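Caderno da oficina de cerâmica, sábado à tarde

Cheguei cedo para abrir o forno com calma, antes que a Réka aparecesse a perguntar pelas tigelas dela (e apareceu, claro, às nove e pouco, com bolo de maçã!). O vidrado base é o mesmo de setembro, o Tristonico, mas desta vez passei-o pela peneira de 100 e ficou muito mais macio ao pincel, quase dava pena parar.

Pesei 200 g de pó seco para 191 g de água. Já sei que o Botond vai dizer que é água a mais, e talvez seja, mas as peças dele são grossas e bebem tudo, ao passo que as minhas, coitadas, demoram uma eternidade a secar.

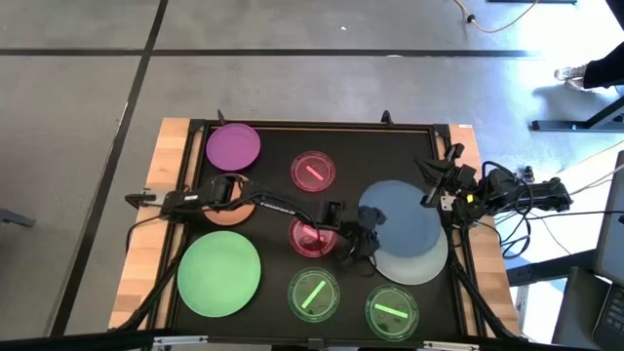
Das quatro placas de ensaio, a que levou duas demãos foi a que mais me agradou: um verde fundo, com um bocadinho de azul onde escorreu. A de três demãos fez bolhas junto ao pé. Desconfio da subida, que foi demasiado rápida no fim, e deixei um recado à Selamawit para me mostrar como programa o patamar dela.

A pasta nova da Pilov continua a portar-se bem no torno, embora rache nas asas se a deixo destapada durante o almoço, como fiz ontem, por teimosia.
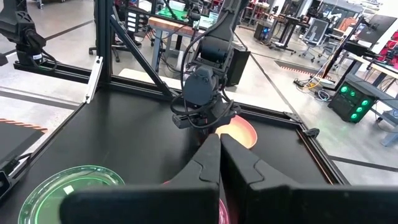

Para a próxima fornada: repetir as duas demãos com menos água, encerar melhor os pés e guardar a prateleira de baixo para o Máté, que traz as jarras altas. Falta encomendar caulino, o balde está quase no fundo.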